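Ce site utilise des cookies pour mesurer l'audience. Accepter | Refuser | En savoir plus

Cubes de couleur : vos questions, nos réponses

Page mise à jour en août. On répond vite, entre deux cartons, donc pardon pour le style. Si votre question n'y est pas, formulaire en bas.

Les cubes Kneath, c'est quoi au juste ?

Des blocs unis, sans lettre, sans chiffre, sans dessin. Une couleur par cube. Pour trier, empiler, ranger, recommencer. Vendus à l'unité ou par lot. Pas un jeu de construction à emboîter, on nous le demande toutes les semaines.

À partir de quel âge ?

3 ans pour le cube seul. Pour les consignes de tri (fiches fournies avec le lot), plutôt l'entrée en moyenne section. Avant 3 ans, non.

Le rouge est-il vraiment rouge ?

Oui. Rouge vif, mat. Plusieurs clients craignaient un orangé, rapport aux vieilles photos du catalogue papier. Sur fond clair on voit bien la teinte, et la face de devant sans aucun marquage.

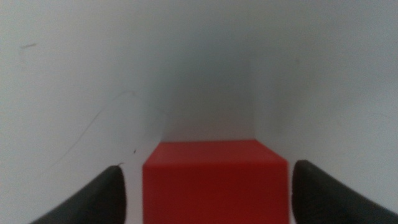 Cube rouge, face unie, sur fond clair.

Si votre écran tire sur le jaune, on n'y peut rien. Demandez une pastille de couleur, envoi gratuit, comptez la semaine.

Combien de cubes dans un lot ?

Petit lot : 4 cubes, une couleur chacun. Lot collectivité : 375. Oui c'est un drôle de chiffre, c'est ce qui rentre dans la caisse. Pour une classe le petit lot suffit rarement, prenez-en 2 et complétez à l'unité ensuite.

Livrés avec un bac ?

Lot collectivité : oui, caisse avec couvercle. Petit lot : non, sachet en coton. Le bac de tri Trulier est vendu à part. N'importe quel bac à bords droits fait l'affaire, prenez-le clair, les couleurs ressortent mieux et on repère tout de suite celui qui manque.

Quelle surface pour jouer ?

Plate, claire, dégagée. Un plateau blanc avec un rebord au fond et un sur le côté, c'est l'idéal : le cube qui glisse s'arrête contre, au lieu de finir sous le radiateur. Évitez la nappe à motifs. Évitez aussi le tapis épais, les piles penchent.

Comment on range ?

Par couleur ou en vrac, au choix. Ce qui marche chez nous :
- une couleur à la fois, toujours la même pour commencer
- les cubes posés à plat, pas jetés
- le couvercle en dernier, quand tout est dedans

Si l'enfant veut tout mélanger, laissez-le mélanger. On triera demain.

Et le bleu, clair ou foncé ?

Entre les deux, un bleu roi assez soutenu. Il n'existe qu'un seul bleu dans la gamme, inutile de chercher la référence « ciel », elle est arrêtée.
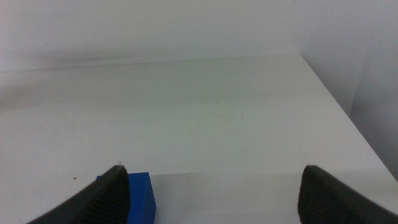

Photo : atelier Birkutwood / reproduction soumise à autorisation

Selon l'éclairage, une face paraît d'un bleu un peu différent de sa voisine. C'est l'ombre, pas un défaut de teinte. On reçoit des retours pour ça, merci de regarder le cube à la fenêtre avant de nous le renvoyer.

Comment les nettoyer ?

Chiffon humide, goutte de savon, on essuie. Pas de lave-vaisselle, pas d'alcool, pas d'éponge qui gratte. Traces de feutre : savon noir, et patience.

Un cube perdu, ça se remplace ?

Oui, à l'unité, toutes les couleurs en cours. Indiquez la couleur ET l'année d'achat, le format a changé une fois. Un ancien et un nouveau s'empilent mal.

Délais ?

Commande passée avant midi, départ de l'entrepôt de Girnbridge le lendemain. Pas de départ le vendredi. Les collectivités paient à réception par mandat, joindre le bon de commande signé sinon ça reste bloqué chez nous.

Peut-on les faire graver ?

Non. Trop de demandes, trop peu de monde. On le refera peut être un jour.

Commentaires (3)

mamandeloup
Reçu le petit lot. Couleurs bien franches, rien à redire. Par contre le sachet en coton est minuscule, j'ai du forcer pour tout remettre.

Classe des Tilleuls
Bonjour, est-ce que la caisse du lot collectivité s'empile ? On en a déjà une de l'ancien modèle et l'étagère est juste en hauteur. Merci d'avance

pb_44
Dommage pour le bleu ciel. C'était le préféré ici. Si quelqu'un en a un en trop je suis preneur.

Contact | Mentions légales | © Birkutwood, tous droits réservés | Haut de page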